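## 4. Drying and Folding Programs

Read section 3 (Leveling and Venting) before you run a program for the first time. The Stirden 266 must stand on a level floor with the vent hose attached.

### 4.1 Loading the drum

1. Press the power key and wait for the display to show READY.
2. Open the door fully. The drum light comes on when the door passes the halfway point.
3. Check the care label on each item. Items marked "do not tumble dry" must be left out.
4. Shake out each piece and place it in the drum. Do not fill past the line on the inside of the door.
5. Close the door until the latch clicks.

**Note:** Mixed loads of terry and thin cotton dry unevenly. If you have to mix them, select program 3 and take the thin items out when the first tone sounds.

**Caution:** Do not dry items that have been in contact with cooking oil, solvent or wax, even after washing. Residue can ignite.

### 4.2 Selecting a program

| Program | Load | Heat | Time (min) |
|---|---|---|---|
| 1 | Delicates | Low | 31 |
| 2 | Shirts, sheets | Medium | 37 |
| 3 | Towels, robes | High | Sensor |

1. Turn the dial to the program number.
2. To change the heat setting, press HEAT until the correct level is lit. Heat cannot be raised on program 1.
3. Press START. The door locks after a few seconds.

On program 3 the moisture sensor sets the end point and the display shows two bars in place of a time. If the bars flash, the sensor strip needs cleaning -- see section 7.2.

### 4.3 Removing and folding

Remove the load when the end tone sounds. If the door stays closed, the drum turns without heat at short intervals to limit creasing. Press STOP to end this phase.

Fold towels on a flat, covered surface. Bring the short edges together first, then fold again along the length. Thick terry should be left open until it has cooled, as trapped heat can leave it feeling damp.
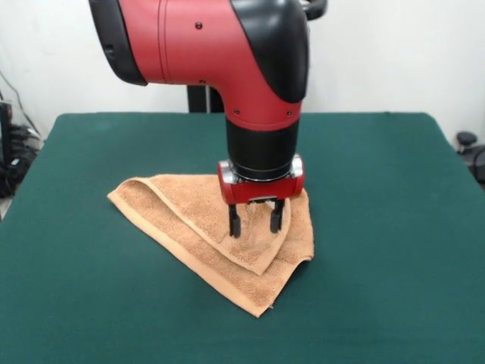 *Figure 4-3. Terry towel, partly folded, on a cloth-covered table.*

Store folded towels with the closed edge facing out. Leave a gap between the top of the stack and the shelf above for air flow.

### 4.4 After each load

1. Pull the lint filter straight up and out of its slot.
2. Open the filter and wipe both screens with a dry cloth or soft brush.
3. Close the filter and push it back in until it sits flush. The dryer will not start with the filter missing.
4. Wipe the door seal.

**Caution:** Do not wash the filter with fabric softener. It leaves a film that blocks the mesh and trips the thermal cutout.

The display shows SERVICE after 800 hours of drum time. The dryer still runs -- but the belt and rear bearing should be checked before further heavy use. To clear the message, hold HEAT and STOP together until the tone sounds twice.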